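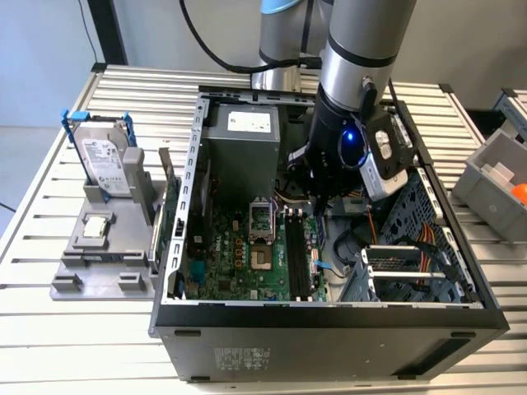
A desktop tower on its side with the panel off.

The woman who fixes Mokstead's old computers, and would like you to label your cables

4 Nov 2025

If you have lived in Mokstead for any length of time you have probably carried something heavy through the door of Tustus Computer Repair, and you probably held that door open with your foot while you did it. I certainly did. My first visit was with a beige machine that had belonged to my father-in-law and made a noise like a coffee grinder, and I remember that the owner listened to it for a moment with her head tilted and then asked me, quite kindly, whether we had a cat.

We had two.

So when I sat down with her on the bench outside the shop, on one of those bright, cold mornings when you keep your gloves on to hold your coffee, the cats were the first thing I wanted to talk about.

"Oh, it's always hair," she said, laughing. "Cat hair, dog hair, people hair. I had a machine from a salon once and I could have knitted with what came out of it. But I don't tell people off. You don't look inside your refrigerator motor either, do you? I know I don't."

She opened the shop 25 years ago, in the front half of what used to be Isaksson Shoes, and for a long while she kept the old sign up on the side wall because she liked the lettering. People still came in with boots to be resoled. She would send them over to Hison, two towns down the road, and she says at least one of them came back the next week with a laptop.

Before that she worked in the office of a feed store, where she did the books and the phones and, in the end, anything with a plug on it. "I was the youngest one there by a mile, so when the computer came it got put on my desk. That was the whole training program. I broke it the first week. Then I had to fix it before my boss got back from lunch, and he took long lunches, thank goodness, and I had such a good time doing it that I thought, well, now what?"

Most of what she does these days is for people who could buy a new computer and would prefer not to. There is a church secretary whose newsletter template only opens in a program that stopped being sold years ago. There is a man who keeps his model train layouts on a desktop he will not let anyone connect to the internet. And there are a great many people with photographs, which is the part of the job she talked about the longest, while her coffee went cold on the arm of the bench.

"They come in and say, it's just junk, I only want to know if it's worth anything. And I say, is there anything on it you'd miss? And they stop. You can see them going through it in their minds. The wedding, the old dog, somebody's recipes. So we copy everything first, before I so much as touch a screwdriver to it if I can help it. Then we talk about whether it's worth fixing."

I asked whether she ever looks at the pictures, and she was very firm with me. She opens one or two with the customer standing there, to be sure the copy is good, and that's all. Sometimes that takes longer than you'd think. One woman had 714 photographs on a drive she had been keeping in a sewing box, and she wanted to see every one of them right then, at the counter, with her coat on. "So we did," the owner said. "I put the kettle on and we went through them. I closed late that day. I know a lot about her sister's lake house now."

She does turn work down. She won't go near a machine that has been in a flood if it has been plugged in again afterward, and she won't put expensive new parts into something that is going to be slow whatever she does to it. She told me she has lost a few customers by saying so, and then, a few years later, gotten most of them back. Prices are written on a card by the register. She changes them in June, when she does her other paperwork, and always feels bad about it for a week.

I wanted some advice to pass along, and she gave me more than I could get down with gloves on. Keep the tower up off the carpet. Turn it off at the wall before you move it. Write down your passwords somewhere sensible, and tell one other person where that is. And label your cables, please, with anything at all, masking tape is fine, because half of the phone calls she gets are from people on their hands and knees behind a desk, describing a plug to her by color.

"I don't mind the calls," she added. "I had a gentleman last winter who rang me from under his desk and we got it sorted, and then he couldn't get up! I had to stay on the line till his wife got home. We talked about tomatoes, mostly."

As for how long she means to go on, she isn't saying. Her niece has been coming in on Saturdays and is very good with the small screws. There has been some talk of painting the front, and of finally taking down the shoe sign, which I hope they won't.

Then a car pulled up with something large and dusty in the back seat, and she handed me her cup and went to get the door.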